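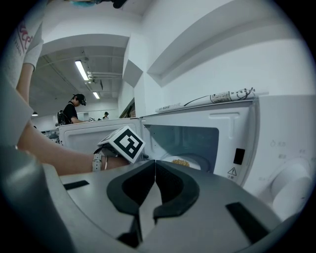
Avant-bras nu : une tenue désormais admise au siège de Tralora.

Temps de lecture : 3 min

Tralora autorise les manches courtes, sous conditions

12 juillet 2026. Les salariés du siège de Tralora, à Vindby, pourront venir travailler en manches courtes à partir de demain matin. L'assureur l'a annoncé à son personnel dans une note de 19 pages, annexes comprises, dont la lecture est vivement recommandée avant l'ouverture de toute armoire.

La mesure était réclamée depuis le mois de juin, quand la climatisation du bâtiment a cessé de fonctionner un lundi après le déjeuner. Le contrat de maintenance, confié à Varkex, prévoit une intervention rapide en cas de panne. Le prestataire estime toutefois qu'il s'agit d'une « baisse durable de confort », catégorie pour laquelle aucun délai n'est fixé. Les deux entreprises échangent depuis des courriers, et Varkex a livré en attendant 20 ventilateurs de bureau. Ils sont restés dans leurs cartons jusqu'à la semaine dernière : la norme de leurs fiches électriques devait être validée par le service des achats, dont les fenêtres donnent au nord.

Jusqu'ici, le règlement vestimentaire de la maison imposait une manche « couvrant le poignet au repos ». Les chemises retroussées faisaient l'objet d'une tolérance orale, variable selon les étages et l'humeur de ceux qui les dirigent. Au quatrième, on retroussait. Au cinquième, on gardait la veste et on ouvrait la porte de l'escalier de secours, ce qui déclenchait l'alarme une fois par matinée environnante de réunion.

Le nouveau texte met fin à ces usages. La manche courte y est définie comme celle « s'achevant entre l'épaule et le coude, sans atteindre ni l'une ni l'autre ». Le débardeur reste proscrit. Le polo est admis s'il a un col, le tee-shirt s'il ne comporte aucune inscription, exception faite du logo de Tralora, que l'entreprise n'imprime à ce jour sur aucun tee-shirt. Quant à la manche trois-quarts, elle fait l'objet d'une annexe à elle seule. On y apprend qu'elle sera « examinée ultérieurement ».

Les salariés amenés à recevoir du public devront garder à portée de main un vêtement à manches longues, à enfiler avant l'arrivée du client. Le texte ne dit rien du cas où le client se présenterait lui-même les bras nus. Un avenant est à l'étude.

Reste la question de la température. La permission vaut les jours de « chaleur constatée », et le constat se fait dans l'application interne Dagdag, que le personnel utilisait surtout pour réserver les salles et se plaindre du café. Chaque matin, un message y indiquera si la journée est courte ou longue. L'envoi est prévu à neuf heures. Les bureaux ouvrent à huit heures. Interrogée sur ce décalage, la direction conseille de prévoir les deux tenues, et rappelle que les casiers du sous-sol sont à la disposition de tous, dans la limite des casiers disponibles. Il y en a 100, pour 250 salariés.

L'intersyndicale salue « une avancée à hauteur de coude » et annonce qu'elle abordera dès la rentrée le dossier des bermudas. La direction fait savoir que ce dossier n'existe pas. Selon plusieurs salariés, il circule pourtant depuis deux étés sous la forme d'un tableau comparatif, avec des longueurs exprimées par rapport à la rotule.

Chez les commerçants de Vindby, on suit l'affaire avec un intérêt mesuré. La boutique de vêtements de la place du marché a sorti en vitrine ses chemisettes de l'an dernier, puis celles de l'année d'avant, qui se vendent mieux. Le pressing voisin craint pour son chiffre d'affaires, la chemisette se repassant plus vite à domicile. Il propose depuis vendredi une formule « col seul ».

Le dispositif s'appliquera à titre expérimental jusqu'à la fin de l'été, après quoi un questionnaire sera adressé à l'ensemble du personnel. Il portera sur le confort, la productivité et « la perception de l'avant-bras dans la relation de travail ». Les réponses seront anonymes, à l'exception de l'étage.

Varkex, de son côté, a confirmé la venue d'un technicien pour la climatisation. Il est attendu dans la deuxième quinzaine de septembre et devra, comme tout visiteur, se présenter à l'accueil en manches longues.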